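How to Check Whether Your Grasping Policy Is Looking at the Object or at the Room

This tutorial covers the masking test we use on learned grasping policies. It takes an afternoon to set up and one night to run. You will need a trained policy that takes a head camera view as input, a set of recorded episodes it was not trained on, and a way of replaying single images through the policy without moving the arm.

The examples use the Barbu policy, trained on the Midgate recordings. The same steps work on any model that turns a picture and a joint state into a target pose for the gripper.

Last updated May 18, 2020

Why run it

A policy can score well on held-out episodes and still fail when you wheel the table to another part of the building. If every recording was made in the same spot, the background is as good a clue to the gripper's target as the basket is. The loss will not tell you which clue the model picked up. Our first Barbu model did well in the place where we recorded it and missed the basket handle most of the time once we moved it down the hall. The masking test would have shown this before we packed the van.

Before you start

Pick your test images. We use 104 episodes and draw images from the approach phase only, which gives us 2,789 images. Leave out anything after the fingers have closed, as the joint state alone nearly fixes the answer by then and the numbers come out flattering.

Check that the joint state is stored with the same timestamp as the image. If the two are out by more than one step, fix that first. We lost a week to it.

Step 1: Draw the regions

For each image you need three regions: the target, the work surface, and everything else. The target is whatever the arm has been told to pick up. The arm itself counts as a fourth region and is never masked in the main test.

You can draw these by hand. We label one image in 30 and carry the outlines forward with the tracker in Urnent, then look through the results and redo the bad ones. Slatted baskets are awkward. Treat the gaps in the sides as part of the basket, or the tracker will jump to whatever shows through them. If the handle is up, include it in the outline.

Step 2: Make the masked copies

For each image make one copy with the target masked, one with the work surface masked and one with the rest masked. Do not fill with flat black. A dark gripper over a black patch loses its outline, and you end up measuring that. Fill with blurred content from the same image, using a wide enough blur that no edges survive.

Keep the region borders soft over a few pixels. Hard borders give the model a new shape to look at, and with the target masked it will quite happily reach for the outline.

Step 3: Replay

Run the untouched image and each copy through the policy with the same joint state. Save the predicted gripper position each time. If your policy samples its output, fix the seed or take the mean of several samples, and use the same choice throughout.

If the policy keeps a history of past images, mask the whole history. Masking only the newest one gives a much smaller shift, and it is easy to read that as good news.

Step 4: Work out the shift

For each copy, take the distance between its predicted position and the one from the untouched image. Average over images, then over episodes, so that long episodes do not count for more than short ones. You should have one number per region.

Step 5: Read the result

A healthy policy shows a large shift for the target, a smaller one for the work surface, and very little for the rest. Our second Barbu model had a background shift of 2 millimetres, which we were content with. The first had a background shift larger than its target shift.

If the work surface number is high, look at the edge of the table. Policies often take height from it, and may go wrong on a table of a different height or depth. We have not found a clean way round this other than recording on more tables.

Step 6: If the background number is high

Record in more places before you change the model. Cluttered public spaces with other tables, marked floors and parked equipment in view have done more for us than any image augmentation we tried. Random crops helped a little. Colour changes did nothing we could measure.

Retrain from scratch when you add the new recordings. Fine-tuning the old model brought the background shift down on the new places and left it high on the old one.

Running it on Endico

The Endico scripts expect regions as one file per episode, named after the episode. They will skip an episode with a missing file and print no warning, so compare the episode total in the log with your own. The option for soft borders is off by default. A fix for both is planned for June.

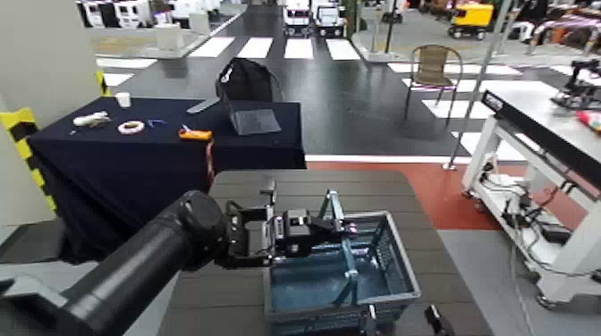
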